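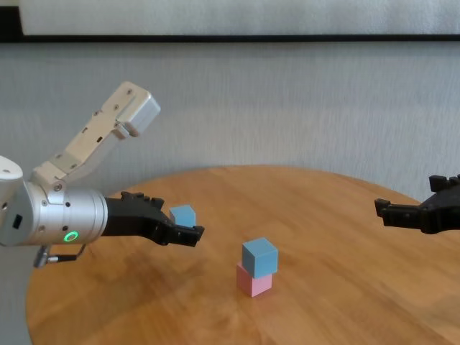
January 13, 2019

Open day, second day. Wrote this up on the bench after the last group left, so it is a bit out of order.

Bello and I were in by half past eight. Arms powered up first time, left one slow to home again. Ran the warm-up twice and then the stacking program with nobody watching. Fine both times. Chiamaka had changed the lift height on the left side on Friday evening and left a note about it, which I only found after I had started wondering why it looked different. It is better. The held cube comes in well above the stack now and there is more room if someone leans on the table.

The order for the short demo is pink cube down, blue on pink, second blue on top. Left arm does all of the placing. The right arm only moves in the long version, where it takes the stack apart from the top and hands the cubes back. We had meant to show the long version every time but it runs over, and with a group waiting in the corridor we dropped it after eleven o'clock. Ikechukwu thinks we should have a button for visitors to choose. Not for this year.

Questions people asked, for whoever writes the handout:

What happens if you move a cube while it is working? (Let them try it. It looks again before each pick but not between pick and place, so moving the bottom cube late will defeat it.)
Can it do cups? Not with this program.
How hard does it squeeze? Need a proper answer. Ekaette has the figures from the October tests.
Does it get tired? From a boy of six or so. Told him the motors get warm.

Door count was 204 for the day, from Ekaette's clicker. The log has 984 picks on the left gripper since the last service, today's included. Service is due before the Modon visit and I would like it done this week, not the night before.

Faults. One dropped cube just before lunch, third placement, nobody hurt and the group seemed to enjoy it. Log shows the grip closed early. One stop from the pressure mat when a pushchair rolled on to it, correct behaviour. After that we moved the rope out by half a metre. Two vision timeouts late in the afternoon when the sun came round. Blind down, no more after that.

Damian Imhof came over from Borkine at two and stayed for three runs. He wants to know if the same hands would go on their older arm. I said the mounting would need an adapter and that I would send him the drawing. He also asked about the table. It shines more than he would want for vision work and I agree with him. A cloth slides about, so try a matt mat cut to the round.

To do:
Send Damian the drawing
Left arm homing, check the switch and the cable before blaming the software
Grip closing early, go through the log with Chiamaka
Matt mat
Rope and posts back to reception by Tuesday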